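Unit 5: Press Brake Bending, Air Bending and Springback
Instructor: Toon Postma

Read before the lab. Bring the bend chart from Unit 2.

Air bending

In air bending the punch pushes the sheet into the die without pressing it to the bottom. The angle depends on how deep the punch goes, so one set of tools can make many angles. Bottoming needs more force and a die cut close to the final angle.

Die opening

For mild steel, start with a V opening eight times the sheet thickness. A narrower opening gives a tighter inside radius and raises the tonnage quickly. Check the chart on the Gastach brake before changing dies. Its limit is 885 kN over the full bed, and short parts load the bed unevenly.

Springback

The sheet opens slightly when the punch lifts. Stainless springs back more than mild steel. Bend a test strip from the same batch, measure it, and correct the depth.

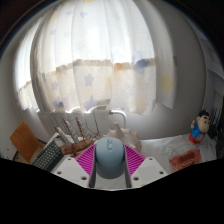
Grain direction matters too. Bends made along the rolling direction crack sooner than bends made across it. Mark the direction on each blank before shearing.

Lab work

Cut two blanks, 30 mm wide. Bend one along the grain and one across it, both to 90 degrees. Record punch depth, angle under load and angle after release.

Lab sheets are due October 14, 2026. Late sheets lose 5 points.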